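Section 4: Setting Up and Checking the Chain

Drikau Stiveck 80 owner's guide

Read this section before the first ride, even if the dealer told you the bike was ready. Dealers are busy in May. A chain that was set correctly in the crate may not be correct after the bike has been assembled, rolled around a showroom and sat on by strangers.

4.1 What you need

A rear stand that holds the bike upright and level
Axle wrench (in the tool roll under the seat)
Two adjuster wrenches, same size
A steel ruler. A tape measure will bend and tell you what you want to hear.
Torque wrench
Clean rags, chain cleaner, chain lube

The tool roll wrench is good enough to loosen the axle nut. We do not trust it to tighten one. Use the torque wrench.

4.2 Checking the slack

1. Turn the engine off, take the key out and let the exhaust cool.
2. Put the bike on the rear stand and shift into neutral.
3. Find the middle of the lower chain run, halfway between the two sprockets.
4. Hold the ruler upright next to the chain. Push the chain down with one finger and read the number at the center of a pin. Push it up and read the same pin again.
5. The difference between the two readings is the slack. It should match the figure on the swingarm decal.
6. Turn the rear wheel a quarter turn by hand and measure again. Keep going until the wheel has made a full turn.

The readings will not all be the same. No chain wears evenly, whatever the box it came in says. Find the tightest spot, mark it with a dab of chalk and use that spot for every adjustment that follows. Setting the slack at the loosest spot leaves the chain too tight everywhere else, and a tight chain is hard on the output shaft bearing.

CAUTION: Never turn the wheel with the engine running to "let the chain come around." Fingers have been lost this way. Turn the wheel by hand, and keep the other hand off the sprocket.

4.3 Adjusting

1. Loosen the axle nut one full turn. Do not remove it.
2. Loosen the lock nut on each adjuster.
3. Turn both adjuster bolts the same amount, a quarter turn at a time. Clockwise takes up slack.
4. Measure at the chalk mark after every quarter turn.
5. When the slack is right, compare the marks on the left and right sides of the swingarm.
6. Push the wheel forward against the adjusters and tighten the axle nut to 70 lb-ft.
7. Hold each adjuster bolt still and tighten its lock nut.
8. Measure again. Tightening the axle often changes the slack a little.

Note: The swingarm marks are stamped, and stamped marks can be off. We would like to say ours never are. If the bike pulls to one side after an adjustment, measure from the center of the swingarm pivot to the center of the axle on each side and go by those two numbers.
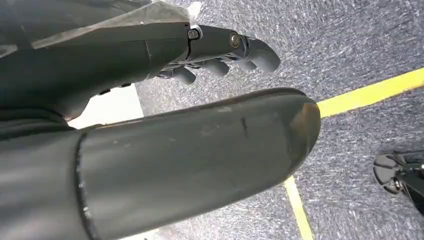
How often should the slack be checked? Every 50 miles until the first service, and after that every time you lube the chain.

Riders who carry a passenger or ride gravel should check more often. The slack figure on the decal is for a bike on the stand with no load. Do not measure with someone on the seat and then compare that to the decal – the two numbers have nothing to do with each other.

4.4 Cleaning and lube

1. Spray chain cleaner on a rag, not on the chain, and wipe the lower run.
2. Turn the wheel by hand and repeat until the rag comes away mostly clean.
3. Wipe dry.
4. Apply lube to the inside of the lower run while turning the wheel slowly.
5. Wait for the lube to set before riding. Overnight is best.
6. Wipe off the extra.

Do not use gasoline or a wire brush. Both will damage the O-rings. A pressure washer pushes water past the seals and takes the grease with it on the way out.

Plenty of products claim to make a chain "maintenance free." We have tried several, including the Lasura drip kit sold as an accessory for this bike. It does put oil on the chain. It also puts oil on the rim if the feed is set too high, and it does not measure slack. If you fit one, set it to the lowest feed and keep checking the tire sidewall.

WARNING: Oil on the tire can cause a crash. If any lube reaches the tread or sidewall, clean it off with soap and water before you ride.

4.5 When to replace the chain

Replace the chain if any of these is true:

The adjuster has reached the red zone on the decal
A link stays kinked after cleaning and lube
You can pull the chain away from the back of the rear sprocket and see half a tooth
An O-ring is missing or split

Replace both sprockets at the same time. This sounds like a way to sell sprockets, and we understand the suspicion, but worn teeth will ruin a new chain quickly. The Savolainen chain supplied with the bike uses a rivet link. Clip links fit, but we don't recommend them on this model.

Write down the odometer reading whenever you adjust the chain – for example, 2,475. If the gaps between adjustments are getting shorter, the chain is on its way out, even if it still looks fine.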